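Muchen Yuan junta-se ao laboratório de nuvem de Mirkdale

Temos o prazer de dar as boas-vindas a Muchen Yuan, que chegou em março à nossa equipa de Mirkdale para escrever a tese de mestrado — e que muitos já conhecem dos corredores, pois passou aqui o estágio de verão na área de redes.

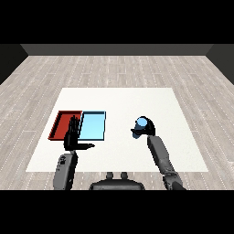
O tema da tese

Muchen vai estudar o agendamento de tarefas em clusters partilhados, com a orientação de Lumturie Petek. A questão é antiga e continua a dar que pensar: como repartir as filas de espera quando chegam até 147 pedidos ao mesmo tempo e todos se dizem urgentes. Os primeiros testes correm no Ludent, o nosso sistema interno de filas. 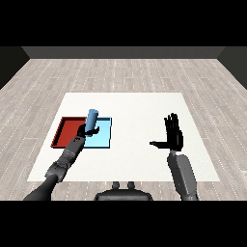 Última atualização: 20 de maio de 2022

Henrik Ostermann, que dirigiu o estágio, continua por perto para as dúvidas de rede, e bem sabemos que elas aparecem sempre. A apresentação intermédia será na sala 13, aberta a todos os colegas, incluindo os de Stostthorpe, que podem pedir a ligação a Lumturie. Bem-vindo de volta, Muchen!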